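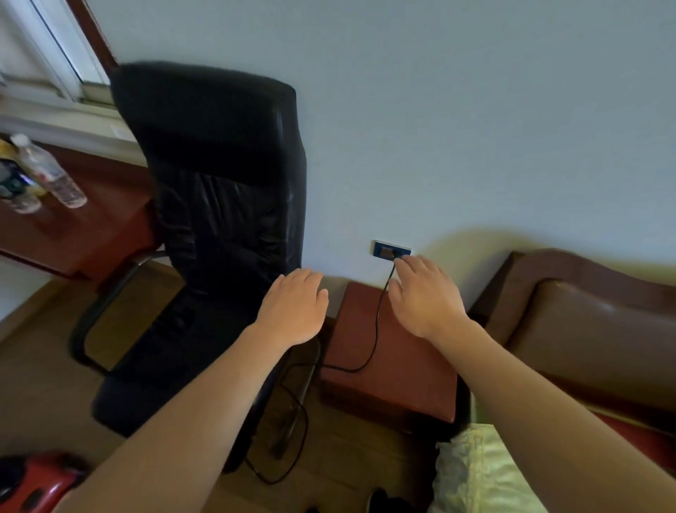
Skovness, July 20, 2024

Section 4: Plugging In and Running the Cord

By now the desk and chair should be where you want them, and you've earned a cup of tea. This next part is short, but please don't rush it. Most of the letters we get about the Gillano study set-up come back to the cord, and nearly all of them could have been saved by a few slow minutes at the wall.

1. Roll the chair back, or lift it if yours has fixed legs, until you can reach the outlet comfortably with both hands. If the outlet sits low, just above a nightstand as it does in plenty of spare rooms, clear the top of the nightstand first.

2. Check that whatever you're plugging in is switched off.

3. Hold the plug by its body and press it straight in until it sits flat against the plate. A little firmness is fine – wiggling it from side to side is not.

4. Let the cord drop down behind your hand and lay it across the nightstand, keeping it toward the back if you can. Leave a bit of slack at the plug.

5. Bring the rest down to the floor and gather any spare length into a loose curl. Please don't wind it tight or knot it, however tidy that looks!

6. Put the chair back and sit in it. Lean, turn and push away from the desk the way you would on an ordinary evening, then look down and see where the legs have ended up.

CAUTION: Never leave a chair leg standing on a cord. If yours keeps creeping underfoot, move the curl closer to the wall.

CAUTION: Keep drink bottles capped and on the side of the desk farthest from the outlet.

Note: To unplug, grip the plug and pull straight back. Never tug on the cord, even when you're in a hurry and the chair is in the way.

Section 5 covers the desk lamp.

45 shares | 3 comments

Karlijn Verstraete
Step 6 is a good one. I'd been parking my chair on the cord since June and had no idea.

Wim Nijs
Could you add a bit on cord covers? My floor is tile and the curl slides all over the place.

Lalit Jaiswal
Wim, I used two adhesive clips along the baseboard and it's stayed put so far.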